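About Dallis

Dallis is a shared robotics workshop on the ground floor of the Drenerberg units. Members build small arms and grippers, write the software that drives them, and test that software in simulation before it is allowed near a motor. We are run by our members and have no paid staff.

The workshop opened in February with one bench and a second-hand lathe. It now has three benches, a soldering area, two printers and a rack of shared computers. Membership stands at seven. Keys are issued after the electrical induction.

What we build

Most bench time goes on Niltari, our table-top arm. Joints are driven by hobby servos through printed gearboxes. The control board is our own layout, currently at revision 3. Drawings are kept on the workshop server and may be copied for private use.

Lubis is the matching simulator. It models the gripper, a work surface and a small set of household objects, and accepts the same command files as the arm. Contact settings are the weak point: thin-walled objects with a taper still need a smaller time step than the rest, and runs slow down accordingly. Friction values are set by hand.

The current task is cup and tray handling. Each trial is logged with its start position, the commanded grip width and the final position of the object. Changes to the grip code are merged only after they have been run in Lubis by a second member.
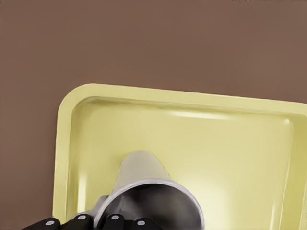

Simulated cup and tray task, with the grey cup on its side at the gripper.

Using the workshop

Members may book a bench for up to seven hours at a time. Moving arms must be clamped down and wired through the stop switch. Simulation jobs can be left running overnight if the queue sheet is filled in.

Page last revised Jul 29, 2021.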